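Visita à feira de equipamento para lojas de bebidas da Mondotmont

Saímos cedo e chegámos ao pavilhão pouco depois da abertura. A entrada é gratuita para quem tem loja ou café, basta mostrar o cartão da empresa. O estacionamento enche depressa e fica a uns 800 metros da porta principal, por um passeio em obras.

A feira ocupa um pavilhão só, com 22 expositores. No ano anterior, em novembro, tinha sido maior, mas a parte das máquinas de café passou para outro evento. Ficaram as estantes, os frigoríficos, a iluminação e as etiquetas de preço.

Começámos pela Flurkik, que faz arcas de porta de vidro. O modelo baixo custa 681 euros sem transporte e cabe debaixo de um balcão normal. Pedi o consumo anual e prometeram mandar a ficha por correio eletrónico. O ruído pareceu-me aceitável, embora num pavilhão cheio seja difícil avaliar.

A Văduva mostrava prateleiras metálicas de parede, com suportes reguláveis. São robustas, mas a montagem exige furar de dez em dez centímetros e a nossa parede do fundo é de tijolo antigo. Trouxemos o catálogo.

O stand que nos interessava mais era o da Verna, dedicado a expositores pequenos para balcão. Fomos recebidos por Macarena Godoy, que responde pela zona norte. Explicou que as peças vêm desmontadas, encaixam sem ferramentas e podem ser encomendadas em várias cores. O prazo de entrega é de 3 semanas. Falámos bastante sobre a arrumação de garrafas e latas no mesmo espaço, um problema que temos todos os verões: as garrafas tapam o resto quando ficam à frente.

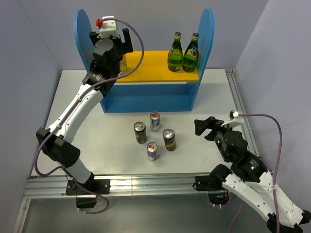

Expositor azul e amarelo no tampo branco, com garrafas verdes à direita da prateleira e quatro latas à frente.

A prateleira amarela vê-se bem ao longe. O vão de baixo pode servir para latas deitadas, mas falta medir. Os painéis laterais azuis ocupam mais largura do que eu queria para o nosso balcão, e pedi orçamento também para uma versão mais estreita.

Almoçámos no bar do pavilhão, sopa e sandes, caro para o que era. De tarde ainda passámos pela zona da iluminação e saímos antes do fecho. O orçamento da Verna deve chegar até 14/04/2020.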